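Does Fruit Really Ripen Faster in a Paper Bag?

Somebody in your family has probably told you this one. You have a hard green pear, you want to eat it, and a grown-up says, "Put it in a paper bag with a banana and wait." It sounds like a magic trick. So should you believe it?

Let's not believe it yet. People repeat all kinds of kitchen advice that they never tested. They heard it from an aunt, who heard it from a neighbor, and the neighbor may have made it up. An old story isn't proof. We need to know two things: is there a way this could work, and has anyone checked?

What does "ripe" mean?

A pear that isn't ripe is hard and not very sweet. Part of it is made of starch, the same stuff that fills a potato. As the pear ripens, starch turns into sugar. The walls between its tiny cells get weaker, so the flesh goes soft. Some kinds of pear change color too, and some hardly do. Keep that in mind, because it will cause trouble later.

Pears are a bit odd. Many kinds are picked while they are still hard, because if they are left on the tree until they are soft they can turn mushy or gritty in the middle. So most pears do their ripening in a box, in a store or in your kitchen.

The gas you can't see

Many fruits give off a gas called ethylene. (Say it ETH-uh-leen.) You can't see it, and at home you won't smell it. Ethylene works like a message. When it reaches the cells of a pear, it tells them to get on with ripening. The ripening pear then makes more ethylene, and the message gets louder.

If that's right, a bag makes sense. Out in the open, the gas drifts away. In a closed bag, more of it stays near the fruit. A ripe banana gives off ethylene too, so it adds to the supply.

So there is a way it could work. Notice that we still haven't shown that it does. A good explanation can be wrong, and plenty of wrong ideas come with very good explanations. 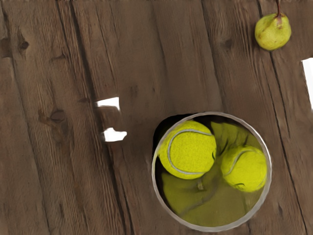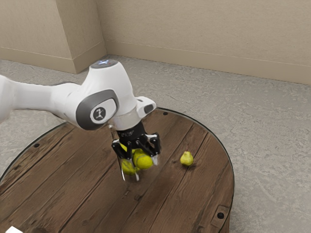 Looks are where most people get fooled. Ask your friends how they can tell a ripe pear and a lot of them will say, "It turns yellow." Well, how yellow? The little pear near the tennis balls is yellow-green, and from its color alone you can't say if it would crunch or drip down your chin. One kind of pear is that color when it's hard. Another is that color when it's ready. If somebody runs a test and decides which fruit is ripe just by looking, I would not trust the answer.

A better check is to press very gently near the stem. If the flesh there gives a little, the pear is getting ripe. The neck is a good place to press because pears often ripen from the inside out, and by the time the fat part feels squashy the middle may be brown.

Try it yourself, and be fussy

You need 6 hard pears of the same kind, bought at the same time from the same store. If you use one kind for the bag and another kind for the counter, you are testing two things at once and you won't know which one made the difference.

Put two pears on a plate in the open. Put two in a paper bag and fold the top over. Put the last two in another paper bag with a ripe banana. Keep all of them in the same part of the kitchen. Don't leave one group by a sunny window, because warm fruit ripens faster than cool fruit and that would spoil the test.

Check them once a day for 5 days. Press each neck gently, with the same finger and the same small push. Write down "hard," "a little soft," or "soft." Then close the bags again.

Now for the sneaky part. If you already think the banana bag will win, your finger may "feel" what you want it to feel. That happens to adults and to scientists as well. Ask someone else to take the pears out and hand them to you while your eyes are closed, so you don't know which group each one came from. This is called a blind test.

What if it doesn't work?

Then write that down. Don't throw away the result because it isn't the one you expected. Maybe your pears were picked too early. Maybe the banana was barely ripe. Or maybe every pear was almost ready when you bought it, and all of them went soft together.

Remember too that two pears in a group is a very small number. One strange pear could change the whole result. A class could use 200 pears and get a much stronger answer, though somebody would have to eat them all.

So, is the story true?

Mostly, yes. Fruit scientists have tested ethylene many times, and stores use it to ripen bananas in special rooms. For pears, bananas, avocados and peaches, the bag has good evidence behind it.

But watch out for people who stretch it to every fruit. Strawberries, grapes and oranges don't ripen in the same way once they are picked. A sour grape in a paper bag will be a sour grape tomorrow, and probably a wrinkled one by the end of the week.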